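## About Besow

Besow is a two-person project run by Oskari Ahonen and Hertta Pesonen from a shared workshop in Clomdale. We build and program robot arms for taking apart and rewiring old desktop computers. Oskari does the mechanics, Hertta the control software.

Work began in January with a single arm and a gripper design called Gelby, now at revision 4.
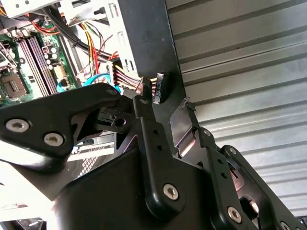
Finger geometry took most of the first months. Small plugs leave little clearance, and a finger stiff enough to pull one tends to foul the next cable along. The current parts list runs to 167 lines, fasteners included.
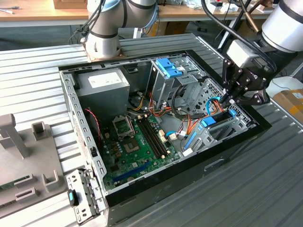

Our control software, Rantala, plans each arm separately and then checks both paths for collisions. Tall obstacles are entered by hand. With a case on its side, the drive bays stand close to the front wiring and limit the angle of approach.

Drawings and source code are available on request. Visitors are welcome by arrangement.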